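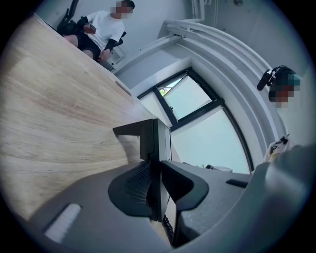
Ovberg Paired Hand Grippers: Workshop Review

Prepared for members of the Provbridge shared workshop by Zoi Galanis, with bench notes from Erhan Bozkurt and Dorota Malinowski

Summary

The Ovberg kit is a pair of hand-held grippers sold to people who wish to record manipulation tasks at home and later train a small arm on the recordings. The workshop purchased one kit in December for the desk automation build, in which a two-armed machine is to tidy a work surface and handle ordinary household goods. The reviewers recommend the kit for members who have some experience with calibration. It is not recommended as a first purchase.

Scope of the review

The kit was used for recording only. The arms that will carry the same fingers are still being assembled by Nektarios Liapis, and no opinion is offered on how well the recordings transfer to them. Battery life was not measured. The optional wrist strap was not purchased.

Assembly and setup

The grippers arrive mostly assembled. The fingers, the pads and the marker cubes are fitted by the owner. Fitting took one evening, of which the larger part was spent on the left cube, whose mounting screws are short and easily cross-threaded. The printed guide covers the right hand in full and refers the reader back to it for the left, although two of the steps are reversed. Members should read both pages before starting.

Calibration is done from a laptop. The procedure requests 1000 samples per hand and does not save its progress. On one attempt the program closed at the final stage and the whole sequence had to be repeated. The current version of the software, installed later, did not show this fault during the review period.

Handling

The finger action is light and even. Both reviewers were able to pick up small goods after a short period of practice. Wide objects require the hand to be turned earlier than one would expect, and tall objects require patience. The telephone task was the most instructive in this respect. A base of that shape is easily pushed over by the second hand, and the coiled cord tends to follow whichever finger touches it first. Operators are advised to plan the cord before the base. 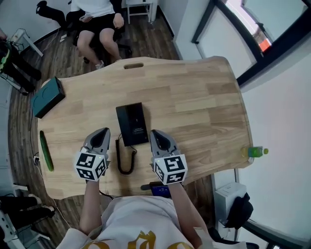
Two-handed work at the wooden desk, with the telephone base standing between the grippers.

The cucumber and the bottle were chosen because they roll. Mr. Bozkurt found the grip pads entirely adequate for the first and somewhat less so for the second, where the smooth plastic allowed a slow slip when the bottle was held near one end. Gripping closer to the middle resolved the matter. Ms. Malinowski, who has smaller hands, reported that the trigger reach is long and that her index finger was tired before the end of each session. An adjustable trigger would be a welcome revision.

Tracking

The marker cubes are the weakest point of the design. They are large enough to touch one another when the hands are brought together, and the tracking suffers when one cube passes in front of the other. Of the 55 episodes recorded for this review, 2 were discarded for lost tracking. Both involved crossed hands. The green indicator lights are small, and an operator who is watching the fingers may overlook them. A second person at the laptop is a practical arrangement for long sessions.

Files and software

Recordings are stored by episode and may be renamed in groups. The export function is clear and the format is documented. Elikem Lamptey wrote a short script that converts the files for the arm controller, and it is available on the workshop drive in the folder marked Prindby. Members are asked not to edit the copy in that folder.

Spare parts

Replacement pads were ordered from Athanasiadis under part number 3336. They fit without trimming, although the adhesive backing is thinner than that of the originals and should be pressed down overnight before use. Replacement cubes are sold only in pairs.

Findings

The build quality of the gripper bodies is good, and the finger action is the best the workshop has used to date. The written guide requires correction. The cubes require care in close two-handed work, and the trigger should be tried by any prospective buyer with a short reach.

The kit may be reserved at the front desk in the usual manner. Borrowers should return the grippers with the cubes attached and record any recalibration in the log kept in the lid of the case.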